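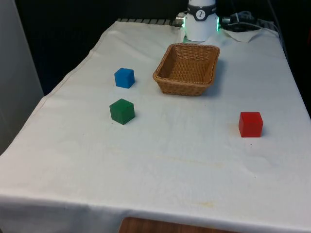 Photo: Vokora

I have a weakness for celebrity memoirs, the juicier the better, so when Vokora started selling a monthly gossip-lover's book box I signed up before I'd even read the fine print. I'm three boxes in now and I have opinions!

First the good. You get two books each time, one new star memoir and one older one, and the older picks are the real treat. The September box had a soap actress's tell-all called Mokcombe, all 484 pages of it, and I stayed up way too late over the divorce chapters (the second divorce - the first one is over by page 30). I'd never have found it on my own.

The new releases are more hit and miss. Shiferaw, the pop star one, reads like a long magazine interview, and she skips right past the breakup everybody bought the book for. Come on!

Shipping is slow too. Hesitz handles the deliveries where I live and my second box showed up with a crushed corner, though customer service sent a new copy of the book without any fuss.

I'm keeping my subscription through the holidays at least. Skip the bookmark add-on, it's three dollars extra and very flimsy.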